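Home | Notebook | Bench log | Contacts | Search

14/01/2020 - contribution link test, Odeck encoder into Sirkau decoder

Telmo and I re-ran the stadium feed test in the workshop before the kit goes back to Herrero. Same playout loop as last time, 1080i50, embedded stereo. Bitrate held at 20 Mb/s the whole way through.

Started with the receive buffer at 100 ms. Picture fine on a clean line. With 2 per cent packet loss dialled in we got blocking on the wide shots and one audio dropout long enough to trip the silence alarm. Took the buffer to 300 ms and ran the loop again at the same loss. No blocking, no alarms. Telmo watched the vision monitor and I kept an eye on the decoder log, which showed every missing packet recovered.

Lip sync is still not right. Audio leads picture, and the offset changes after each decoder restart, so a fixed delay in the Viris desk won't cure it. I suspect the decoder is locking before it sees reference. Swapped the black burst cable and the colour of the lock light didn't change - still amber. 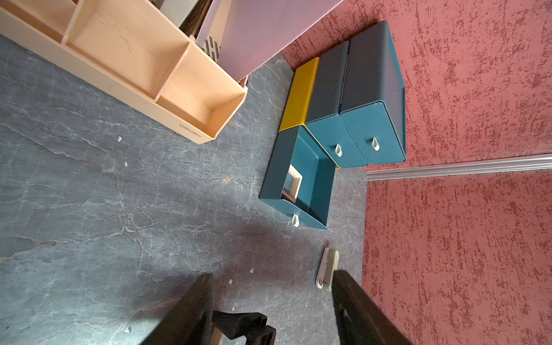

Tried feeding reference from the spare generator after lunch and the decoder locked green on the first go. Offset stayed put over the next few restarts. That points at the distribution amp in the main rack. Have labelled it suspect and left it powered down.

To do: Telmo to ask Herrero for the newer decoder firmware. I'll repeat the loss test with the return talkback running. Don't change the buffer setting in the meantime.

- Eusebio Benítez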